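The Patience Problem

Fatemeh Shojaei won't let me call it a glitch. It's Tuesday, a little after lunch at Varkbridge, and the planner she's been writing since December has just picked the long way around again - a lazy loop of the wrist where a short hop would've done fine.

"It's not wrong," she tells me. "It's just being careful about something I can't see yet."

So we go looking. I'd pictured this kind of work as a lot of dramatic typing, but mostly it's scrolling! The log for one grasp runs to 113 lines, and she reads them the way my dad reads box scores, muttering. Every line is a choice the software made: where the fingers might go, how close to its own thumb it was willing to bring them, which idea it threw out and how fast. 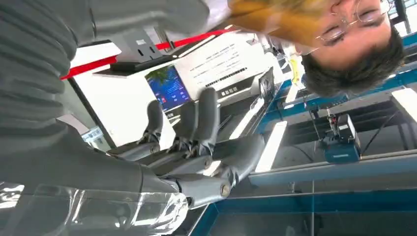 Why not just tell the hand exactly where to go?

That works well as long as every object is in the same spot every time. Move the cup a couple of inches and a fixed path will close on air, so the planner has to work out a fresh path from what the sensors report right then.

Fatemeh's version tries 50 possible paths for each grasp and keeps the 4 it likes best. Then a second program, written mostly by Cristóbal Yáñez, scores those on smoothness and picks one. The two programs don't always agree about what smooth means (neither do their authors, and I got to hear a good deal about that over coffee).

The culprit, when we finally find it, is a safety margin. Someone had padded the thumb in the software model, so the planner thought it was fatter than it is and kept giving it extra room. Cristóbal thinks it was him. Fatemeh is very sure it was him.

She trims the number, saves the file and starts over at line one of a new log. I pull up a chair, and she's already muttering again.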